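Closing Up the Kitchen: talk notes, Filbridge branch evening, July

(Slide 1 is just the title. Wait for people to find chairs.)

Hi everybody, thanks for coming out. I'm going to talk for twenty minutes or so about flat gray surfaces, which I realize is a strange way to spend an evening! I clean and refit kitchens for a living, mostly rentals, and gray matte is what I've been handed on nearly every job lately. So I have opinions.

(Ask: who has matte at home? Hands up. Then ask who likes it. Watch the hands go down.)

Let me start with the Retitz job. Small building, almost 320 cabinet doors and drawer fronts once you add up all the units, every one the same dull gray. The owners picked it from a sample chip the size of a playing card. On a chip that size it looks wonderful, kind of soft and calm. Put it across a whole wall with a window on one side and it goes pinkish in one spot and greenish in another, and the tenants call to say the doors don't match. They do match. It's the light, and I've moved a lot of lamps to prove it.

(Slow down here, I always rush this bit.)

The other thing is smears. Gloss shows a fingerprint and you wipe it and it's gone. With matte you wipe it and now you have a wipe mark, a long curvy one, right where your arm swung. You won't see it standing in front of the sink. You see it when you're down low, close up, looking across the panel, and once you've seen it you can't leave it alone.

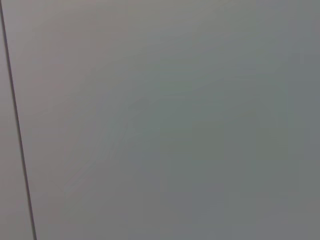 So what do I do about it? Two cloths, always. One is damp, and I mean wrung out until it's sulking, and the other is dry and follows right behind. Go straight up and down. I know your shoulder wants to make a big arc, mine does too, and an arc is fine for the grease pass, but finish with straight strokes from the top. A drop of dish soap in a bowl of warm water is plenty. I used the Doretti spray for a year and went back to dish soap (it was leaving its own film on my doors, maybe yours are different).

(Pass the two cloths around. Get them BACK this time.)

Okay, seams. The gap between two panels is where the dirt really lives. On a light gray it reads as a dark line anyway, so people figure it's clean, and then I run a wooden skewer wrapped in a bit of cloth down there and show them what comes out. Always good for a groan. Skewer goes top to bottom, turn the cloth, do it again. Don't spray into the gap! Liquid sits in there and swells the edge, and a swollen edge is a new door. At the Nair place I had to price new doors for one kitchen and it came to $1107, all from somebody being generous with a bottle.

(If they ask: that was parts only. Fitting was another $648.)

Do the seams first, by the way, before the faces. I did it backward for years and dragged crumbs over everything I'd just wiped.

Last bit, then questions. Handles: skip to the handout if it's past 8:30. Mention the skewers are in the bag by the door, take a few home. Stack the chairs before we go.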